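Gift wrap, and why I quit buying it

I used to be a paper person. Every December I'd come home with an armful of those long rolls, and every January I'd be stuffing what was left of them behind the closet door, where they got bent and dusty and I'd forget I had them. Then I'd buy more!
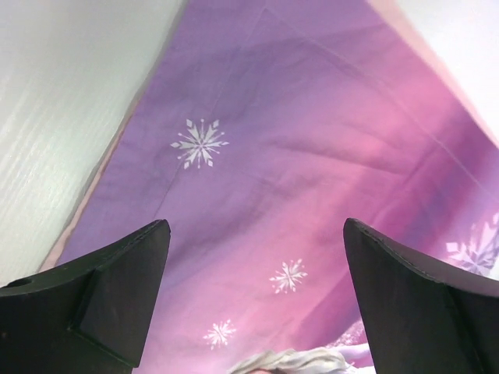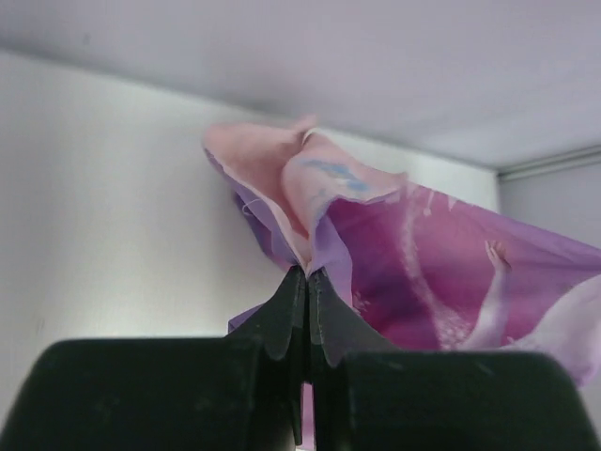 I've been wrapping in fabric for four years now and I'm never going back. My friend Dorottya Kiss got me started (she handed me a birthday book tied up in an old pillowcase and I was more excited about the pillowcase). You don't need anything fancy, just a square that's big enough to knot at the top. Printed cotton is my favorite, and I don't worry much about the season either. Snowflakes on purple and pink would look great on a January birthday present, or even in March if the kid likes purple. My niece would take it and run.

Most of mine comes from the remnant bin at Rácz, the little shop two doors down from the bakery. Last time I came out with 13 pieces, and one was a mustard check that I've already used three times. I cut them with pinking shears so I don't have to hem, although Dorottya hems all of hers and gives me a look about it.

The one thing I haven't figured out is bottles. I've tried the two-knot way and the twisty way, and the olive oil I took to Dénes Barta's housewarming slid right out the bottom onto his doormat. It didn't break, thank goodness. If you have a bottle method that works for clumsy people, please leave it in the comments, and tell me what size square you start with!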